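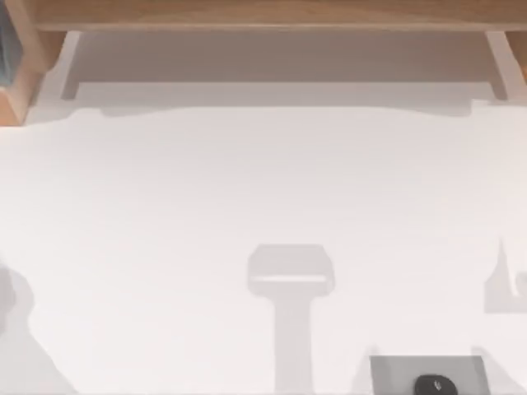
Unit 7. Transport of Large Instruments and the Care of Gut Strings

Course: Care and Handling of Bowed Instruments
Instructor: Ruxandra Cozma
Revised July 2025

Reading before class: Chapter 4 of the course reader (wood and moisture), and the condition report form in the appendix. Bring a blank copy of the form.

7.1 Scope

This unit covers the preparation of a bowed instrument for travel by road, rail or freight, and its inspection on arrival. Cellos, bass viols and double basses are the main subject. Violins and violas are treated only where the procedure differs. Insurance valuation is covered in Unit 9 and is left out here.

7.2 Loads on an instrument in transit

Three kinds of load matter in practice.

Static load from the strings. A strung cello carries a large steady tension along its length, and part of this is turned downward through the bridge into the top. The load is present at all times and the instrument is built for it. Trouble starts when a second load is added to the first.

Shock. A short, high load from a drop or a hard stop. The neck joint and the area around the soundpost are the usual places of failure. A case that falls flat on its back sends the shock through the scroll if the head is touching the case lining. The head must therefore hang free, with the neck supported on its own block.

Vibration. A low load repeated many times. Vibration seldom breaks wood, but it moves parts that are held only by friction: the bridge, the soundpost, the pegs and, on viols, the tied frets.

7.3 Humidity

Wood changes size across the grain much more than along it. The top of a cello is wide across the grain and is glued at its edges to ribs that do not shrink by the same amount. When the plate dries it pulls against the glue line. Hide glue is meant to let go before the wood splits, and an open seam after a dry trip should be read as the joint doing its work. An open seam is cheap to close. A crack in the top is expensive and permanent.

The hygrometer inside the case should be read before the lid is closed and again when it is opened. Write down both values. A difference across the trip tells the repairer more than either value alone.

The wood responds slowly and the air in the case responds quickly. Leave the case closed in the new room for 12 hours before opening it if the outside temperature was well below that of the room. This applies to hard and soft cases alike.

7.4 String tension

Students often ask whether strings should be slackened for travel. The rule used in this course:

Road or rail, player present: leave at pitch.
Freight or checked baggage: lower each string by a whole tone to a minor third.
Never: remove all strings at once.

Full removal of the strings takes the load off the soundpost, which may then fall. A loose post inside the body can mark the inside of the top and back. If the strings must come off for some reason, place a padded block under the tailpiece end of the fingerboard, lay a folded cloth under the tailpiece, and add a note to the outside of the case stating that the post is unsupported.

Lower the strings in small steps, working across the instrument from the outer strings to the inner ones. Check the bridge after each pass. As the pitch falls the top of the bridge tends to tip toward the tailpiece, and it should be brought back upright by hand with the thumbs against the tailpiece side.

7.5 Gut strings

Plain gut takes up water from the air. It swells, its tension changes, and its pitch moves. Whether the pitch rises or falls depends on the twist of the string and on how fast the air changes, so no single correction can be taught.

Before travel:
Wipe each string with a dry cloth.
Look for raised hairs, mainly at the bridge and at the nut. Clip them close. Do not pull them.
Apply a thin coat of almond oil to plain strings only. Wound strings are left dry.
Pack one spare for each plain string, coiled loosely in paper.

A gut string that has been lowered and raised again will need several days to settle. Concert schedules should allow for it.

7.6 Packing procedure

1. Complete the condition report with the instrument outside its case. Mark existing damage on the outline drawing, in pencil.
2. Retract or remove the endpin. Tape the screw so that it cannot turn.
3. Place foam on both sides of the bridge, between the strings and the top. The foam should touch both and press on neither.
4. Fit the neck block. Check that the scroll clears the lining on all sides.
5. Fill the space beside the lower bouts. The body should not shift when the closed case is tilted.
6. Loosen the bow hair fully and pack bows in their own holders. Cakes of rosin go in the accessory box with a closed lid.
7. Read the hygrometer, record the value, close the case.
8. Put a contact sheet inside the lid and a second one outside.

Step 5 is the one most often done badly. Clothing is a poor filler. It packs down during the trip and leaves a gap by the end.

7.7 Case types

Soft case. Protects from rain and small scratches. Not suitable for freight.

Semi-rigid case. Foam core with a fabric cover. Acceptable in a private car. The Moleo model in the teaching collection is of this kind; note the thin wall over the bridge.

Hard case. A rigid shell with suspension pads at the shoulders and lower bouts. Our two Drivavus cases will be used in the practical session.

Flight trunk. An outer shell that takes a hard case inside it. Weight is the main limit. The trunk used for the Pevska bass viol weighs 60 pounds empty, and many carriers apply a surcharge or refuse the item once the instrument is added. Confirm limits in writing before booking.

7.8 Case study: the Pevska viol

The seven-string bass viol known as the Pevska was sent by road and ferry to a festival in May and came back by the same route, a total of 2,366 miles. Alina Nistor prepared the instrument and wrote both condition reports, which are in the reader.

Outgoing report: all seams closed. One old repaired crack on the treble side of the top, stable. Relative humidity in the case 52 percent.

Return report: lower bout seam open on the bass side over a length of 60 mm. Second and third frets displaced toward the nut. Bridge leaning toward the fingerboard. Old crack unchanged. Relative humidity in the case 37 percent.

The strings had been kept at pitch on the outward trip and lowered on the return. The foam at the bridge was replaced at the festival with a folded towel, placed on the tailpiece side only.

Points for discussion:

Which findings can be put down to dry air, and which to vibration?
Does the position of the towel account for the lean of the bridge?
The seam was reglued by the Matei workshop after the viol had rested for nine days. What would have been the risk in gluing it on the first day?
Would a second hygrometer, placed near the scroll, have changed any decision?

7.9 Arrival inspection

Work in this order: case exterior, hygrometer, seams, bridge, soundpost, neck, pegs, strings. The seams are tested by tapping lightly with a knuckle along the edge of the top and back. A closed seam gives a short, firm sound. An open one rattles or buzzes. Mark open places with low-tack tape on the rib. Never put tape on the varnish of the top.

Look at the soundpost through the treble f-hole with a small lamp, then through the endpin hole if the endpin has been removed. Do not raise the strings until the post has been seen standing.

If the case exterior shows new damage, photograph it before opening and keep all labels. Carriers set short time limits for claims and the limits differ by carrier and by route.

7.10 Assignment

Prepare a packing plan, no longer than two pages, for one instrument you play or have regular access to. State the route, the type of case, the string setting for each leg and the expected change in humidity. Attach a completed condition report. Plans without the report will be returned unmarked.

Next unit: bow rehairing and the storage of bows.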